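Oiling a table top — how many coats, and do I sand between?

Forum: Wood finishing and furniture care

hobnail_jen
Right, quick one before I start. Got a big old table off a house clearance, stripped it over the bank holiday in August, now sat in the garage bare. Bought a tin of Mavow hard oil because the shop had it. Tin says 2 coats. Man in the shop said four. My dad says wax it and stop fussing. Who's right?

It'll be used for meals and homework so needs to cope with mugs.

petertheplane
Two is plenty if you wipe the extra off properly. People slap it on like emulsion then wonder why it's sticky a week later. Thin coat, leave it a bit, wipe, wait till next day, same again. Done.

Sand to 240 first, no finer. Go too fine and the oil wont soak in.

moss_and_mortar
Disagree on two. Kitchen table with kids? Three at least, and a fourth on the top only. I did two on ours and the rings were there by Monday. Had to start over.

Also what wood is it? Matters more than the brand.

hobnail_jen
No idea on the wood. Reddish. Heavy. Took two of us and a lot of swearing to get it off the van.

Baltasar Mansilla
Ex french polisher here, 40 years of it, so take the opinions with the grumbling. Colour first, coats second. Oil pulls the red and orange up a LOT on some woods and you can't easily get back from it. Do a test patch underneath, bigger than you think, let it dry overnight and look at it in daylight.

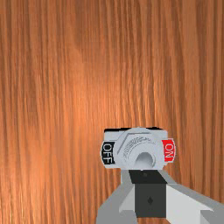

Colour is what most people get caught out by — they pick from a dab on a stick and then the whole top goes on and it's a different animal. A strong grain makes it worse. Look at the wood behind that pale grey switch, it runs from a light orange through the middle to a deep reddish brown at the bottom left, dark lines all the way. A test patch the size of a stamp would've told you one of those colours and missed the other. So do your patch across the grain, wide as you can, to catch light and dark both. If it's still too orange for you then stop and ask again before doing the top.

petertheplane
Fair point on the width. Never thought of doing it across.

Still say two coats.

hobnail_jen
Did a strip underneath last night. Gone very orange! Quite like it tbh but husband says it looks like a 70s caravan. Can I tone it down?

moss_and_mortar
White oil. Fagerlund do one, or did. Tiny bit of pigment in it, takes the orange out. Stir it like mad, the white sinks to the bottom of the tin.

Baltasar Mansilla
White oil on reddish wood can go pink. Seen it many times. Not a nice pink either. If you must, test that as well, next to the first strip so you can compare. Myself I'd leave it be, most of it settles down to the eye once the chairs are round it and there's stuff on top.

moss_and_mortar
Mine didn't go pink.

Baltasar Mansilla
Yours was oak, you said so on the other thread. Not the same thing at all.

moss_and_mortar
ok yes it was oak

olletti_owner
Bit off topic but anyone used the Olletti pads for putting oil on? Thinking of a pack, 12 in it, seems dear for what is a bit of sponge.

petertheplane
Old tshirt. Free. Lay the rags out flat outside to dry after or soak them in water, DO NOT ball them up in the bin. They can heat up on their own and catch fire. Not kidding.

hobnail_jen
Didn't know that about the rags, thanks, mine were in a carrier bag by the back door. Moved them.

One more then I'll leave you all alone. Sheen. Mavow comes in matt and satin and I've only got matt. Is satin easier to wipe down?

moss_and_mortar
Slightly. Shows scratches more though. Matt hides everything but greasy fingers.
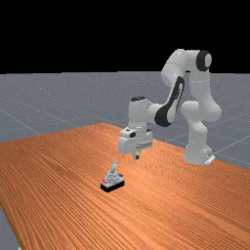 Big wooden table with a white and black robot arm on it.

petertheplane
Satin shows every crumb when the light's low. Matt for kids. If you want more shine later buff it with a white pad, then you've not bought a second tin.

Baltasar Mansilla
Agree with Peter for once. And between coats a very light rub with a 500 pad, only to knock the nibs off, with the grain. Vacuum, wipe, next coat. If you feel yourself pressing you're doing too much.

Ends of the boards drink more than the middle so give them a second wipe of oil while the first is wet.

hobnail_jen
Ok plan is matt, no white, three coats because I'm splitting the diffrence. Husband overruled. How long before I can put plates on it?

moss_and_mortar
Next day for light stuff if you're careful. Full week before hot mugs or a wet cloth. No tablecloth till then either, it needs the air.

petertheplane
Two coats and you'd be eating off it sooner — just saying

olletti_owner
Anyone know if Pellari soap is ok for washing an oiled top after? It's what we've got under the sink.

Baltasar Mansilla
Don't know that one. Check the label for bleach or ammonia, if it has either keep it off. Warm water, wrung out cloth, dry it straight after. Fresh thin coat of oil when it starts looking thirsty.

hobnail_jen
First coat's on. Garage stinks. Will report back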